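Ginine Project - Working Group Minutes
April 2025

Present: Engelbert Auer (chair), Florian Bühler (minutes), the Ostum collection crew, two people from Gruber on the call
Apologies: Starnemer group (sent written comments, see item 4)

1. Minutes of the February meeting

Accepted with one fix. The "grasp width" column in the table was in centimeters, not millimeters. Florian has corrected the shared copy.

2. Collection update from Ostum

Great news to start with. The collection set now stands at 1,972 demonstrations, and 1,129 of them have passed the full check (pose track complete, both wrist views in sync, task label agreed by two reviewers). The rest are still in the queue and should not be counted as failures. Engelbert asked that the two numbers always be given together from now on. Agreed.

The crew talked us through working in a furnished room with the hand-held grippers. Everyone was pleased with how much the wrist view takes in. The fingers stay in sight the whole time, and behind them there is plenty of fixed structure for the tracker to hold on to - railings, door frames, ceiling lights, counter edges.

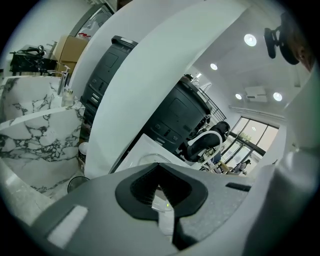

Fig. 1. Wrist view between the two white fingers, with the marble-patterned counter at left and the window wall behind.

Gruber asked if bright windows hurt the pose track. Florian has looked into this and the answer so far is "a little, and only on fast turns." When the gripper swings toward daylight the exposure takes a moment to settle, and the track can drift during that moment. He will write up a short note with plots. Until then, operators are asked to begin each take facing away from the glass and to turn slowly.

There was a side discussion on the round dark border of the wide lens. Engelbert would like to keep it in the stored files and mask it at training time. Gruber would rather crop on export to save disk space. Left open, to be settled once we know the size of the full set.

3. Sink tasks

This took up most of the meeting, and for good reason! The sink is where the two-handed method is finally showing what it can do. Florian reported on the comparison he promised in February: one policy trained on wrist views alone, one trained on wrist views plus the head view. Both got the same 50 demonstrations per task and the same training budget. The version with the head view was clearly steadier at picking the right object first. Once the fingers were close to the object, the two were hard to tell apart.

Florian's reading is that the head view helps with deciding and the wrist view helps with doing. Engelbert liked this very much but wants it tested with the objects shuffled before it goes into any draft.
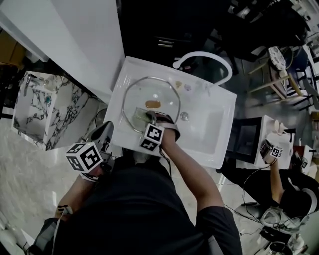 Fig. 2. Head view at the sink, a marker cube on each of the operator's grippers and a sponge on the glass lid.

Points raised:

Clear glass. The lid is the object everyone wants to see solved. The metal rim gives the policy something to aim for, but the glass itself still confuses it, and it sometimes reaches for whatever lies on top. Gruber suggested labeling the rim as its own part. Florian will try this on a small batch.

Marker cubes. From overhead the cubes read well while the operator leans over the basin. Trouble starts when a forearm crosses in front of one. The crew will raise the head mount slightly and see if that is enough.

Cables. Please run the gripper cable along the forearm and keep the slack off the floor where people step. Agreed without discussion.

Several operators at once. The crew likes having a second person working at a nearby counter, and it makes for livelier footage. Reviewers find it harder to label, because a third gripper can show up in the first operator's head view. Decision: keep doing it, give each gripper its own marker IDs, and note the pairings on the session sheet.

4. Written comments from Starnemer

Read out by Engelbert. They would like 7 tasks in the first release instead of the full list, with the sink tasks among them. General support for this in the room. They also asked for the failed takes to be released, which Florian was very happy to hear - he has wanted this from the start. Gruber will check storage and report back.

5. Actions

Florian: note on daylight and pose drift; rim labels on a small batch; repeat the head view comparison with shuffled objects.
Ostum crew: raise head mount; marker IDs per gripper on session sheets.
Gruber: storage estimate including failed takes.
Engelbert: reply to Starnemer, circulate task list for the first release.

6. Any other business

The spare finger pads have arrived and are in the cabinet by the door. Please sign for them.

Next meeting: to be set by email once the shuffled-object runs are finished.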